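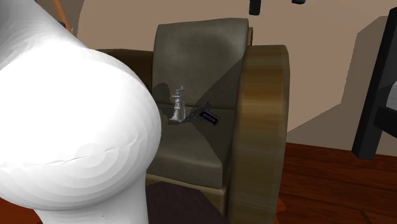

Issue 44, page 64

Simulate first, saw later

If you're building an arm at home, do yourself a favour and put the whole room in the simulator before you cut a single bracket! I spent a happy October doing this for our shared workshop at Timach, and it has changed how I plan everything.

Start with the furniture. My armchair went in first, curved wooden armrest and all, because armrests are what elbows hit. Measure the real thing with a steel tape and type the numbers in as you go (mine has 945 mm of clear floor in front of it, and I'd have guessed far more).

Put small props on the seat, close together. A narrow upright piece next to something lying flat, like the model pistol, makes a proper test - the fingers have to come down past one without knocking the other.

Keep the arm's shape rough. Shading bands on the big white link don't matter a bit while you're working out reach. Save the fine mesh for later, when you want a nice picture for the Rorkon build log.

Switch the shadows on, though. They show you at a glance which way a part leans.

Save a copy before each change, with the date in the name. I lost a lovely elbow path that way, all 2832 steps of it, and had to begin again after tea.

Next issue: cable clips from old curtain rings.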